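Home Projects Docs Downloads People Contact

Search this site... Go

Filed under: Simulation > Good practice

# Zenda tabletop rules

Welcome to Zenda! It's a small set of simulated tabletop episodes plus the rules we follow when we build them, and the rules are the part we're most excited about. Santino Olivares wrote the first draft in January after we tried to merge two sets of episodes and found that each had its own idea of where a run begins. If you've ever lost a week to that kind of thing, you'll feel at home.

Version date: 2024-04-02

## What's in the package

- 447 episodes, one folder each
- 3 camera views per episode
- a plain text log with the seed, the rule version and the name of whoever checked it
- the checker, called Gendow, which reads a folder and tells you which rules it breaks

Everything is rendered. The arm stands on its base on the tabletop, with small coloured blocks to work on, and the room around it stays in the render. We like having the chair and the whiteboard in there (a bare grey void makes for very forgettable test data).

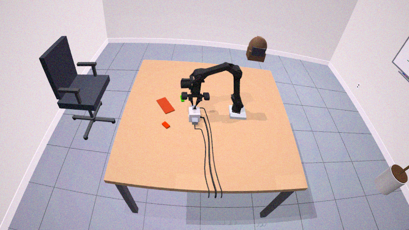 ## Rules for the layout

1. Blocks start flat on the table. No stacking at reset, and no block touching another.
2. Leave 40 mm clear between any block and the base.
3. Cables are part of the model. Keep them in, let them hang over the table edge if that's where they go, and don't tidy them away to make a nicer picture.
4. Shadows stay on in every view. Turning them off for speed is fine while you're trying things out, but those runs don't go in the package.
5. Room objects may move between episodes, never during one.

Rule 3 gets the most questions. Felicidad Tolentino argued hard for it and she was right: the first person to use the set outside our group wrote to thank us for the cables!

## Rules for motion

- Approach blocks from above with the fingers pointing down.
- Stop for 8 frames before closing the gripper. Gendow looks for this pause, and it fails the episode if it's short.
- If a block leaves the table, keep the episode and mark it `dropped`. Please don't delete these. They're some of the most useful ones we have.
- Never edit a log by hand. Rerun with the same seed.

## Rules for cameras

One view must show the whole tabletop. One low view must have the arm, the base and the far side of the room in it, so a reader can tell which way the table is facing. The third is up to you, and we've enjoyed seeing what people pick. Write the lens settings in the log even if you used the defaults, as defaults change between releases (ours did, twice).

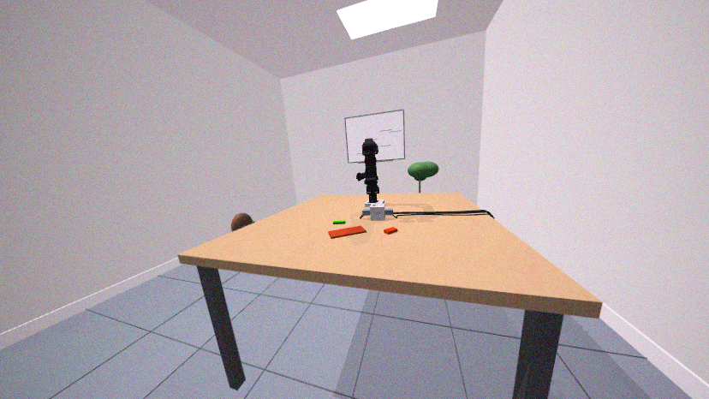

**Proltico Robotics Club, Simulation Group**

## Known gaps

Block colours lean heavily towards red and orange, with some green. We'd love more variety, and blue would be a great place to start. The `dropped` label doesn't say which side a block went off. Episodes made with the older Fülöp exporter have slightly different time stamps; Gendow warns you about them and carries on.

## Sending us episodes

Yes please! Run `gendow check` on your folder first and include the output, warnings and all. Put the rule version in the log. Santino looks after layout questions and Felicidad looks after cameras. If you think a rule is wrong, open an issue with an episode that shows the problem, and we'll talk it through there.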